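Section 4 — Moving in: water, power and the laundry corner
6 min read

For new tenants at Ellach. Read the whole section before you touch the taps.
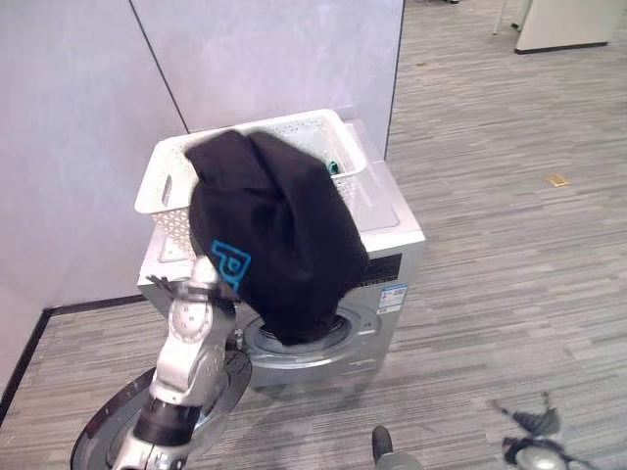
You'll need your unit key, the small brass key from the welcome envelope, a torch and a towel. Phone charged. The meter cupboard has no reception so make your calls first.

4.1 Turning the water on

1. Find the riser cupboard. Ground floor units, it's beside the bin room door. Upper floors, end of the hall past the lift.
2. Open with the brass key. Quarter turn left, then pull. It sticks.
3. Find the tap with your unit number on the tag. Check it twice. Unit 46 and the unit below it share a bracket and the tags swing round.
4. Close every tap in your unit. Kitchen, bathroom, laundry.
5. Open the riser tap slowly. Half a turn, wait, then the rest.
6. Go back and run the kitchen cold for a minute. It will spit and may come out brown. Normal.
7. Look under the sink with the torch. Wipe the joints with the towel and look again after 30 minutes.

CAUTION: Do not touch the red wheel at the back of the cupboard. That is the whole floor. If it's been turned by accident leave it and ring Amna Jadoon in the office.

Note — the main part of the building went up in 1946 and some of the pipe is original. Banging for the first day or so is air. Banging after that, report it.

4.2 Power

1. Switchboard is inside the hall closet, top shelf height.
2. All switches down to start.
3. Main switch up. Then the others one at a time, left to right.
4. If one trips, leave it down and carry on with the rest. Write down which one.
5. Ring your power company and give them the meter number. It's on the front page of your lease, not on the board. The number on the board is the old one.

Do not reset a tripped switch more than once. Twice and it needs the electrician.

4.3 Connecting a washing machine

Skip this if yours is already plumbed in, go to 4.4.

1. Take out the transit bolts. Usually at the back. Keep them in a bag for when you move out, you will want them.
2. Check the inlet hose has a rubber washer in each end. No washer, no seal.
3. Hose onto the cold tap, hand tight, then a small nudge with pliers. Don't lean on it.
4. Drain hose into the standpipe. Hook it over, don't shove it all the way down or it siphons.
5. Level the feet. Push down on opposite corners, if it rocks keep adjusting. Then do up the lock nuts.
6. Plug straight into the wall. No power boards, no extension leads.
7. Run one empty cycle, warm, and stay in the room for teh fill and the first drain.

CAUTION: Turn the laundry tap off if you're going away for more than a night. Hoses split. The flood last May went through two ceilings.

Stacking a dryer on top — only with the proper kit for your model, and ask us first. Wall mounting is not allowed on partition walls, they won't take the weight.

4.4 Quiet hours and drying

No machines after the time on the notice in the lobby. Spin cycles carry, specially on the upper floors.

Washing lines are in the Tresorby yard, through the back gate. Gate code is 791 then the tick button. Bring your things in the same day please. Pegs left out get binned.

No drying on balcony rails. Folding rack on the balcony is fine as long as it's tied down in wind.

Open a window when you dry indoors. Mould that comes from drying with everything shut is charged to the tenant, see Section 9.

4.5 Hot water

1. The heater is a Kahraman unit, in the kitchen cupboard or the bathroom depending on your floor.
2. Water on first (4.1). Never switch the heater on dry.
3. Run the hot tap in the kitchen till it flows steady, no spitting.
4. Switch on at the wall. Green light.
5. Give it a few hours. First tank is slow.

No green light — check the switchboard, then ring. Please don't take the cover off.

4.6 Who to ring

Leaks, anything wet where it shouldnt be: Amna Jadoon, office, any hour.
Switchboard and heater faults: Catden, the number's on the sticker inside the hall closet.
Keys, gate, bins, parking: Mal-soon Son, weekdays.

Condition report goes back to the office by 4th May if you're in the current intake. Fill in the water and power lines even if all fine. Blank counts as not checked.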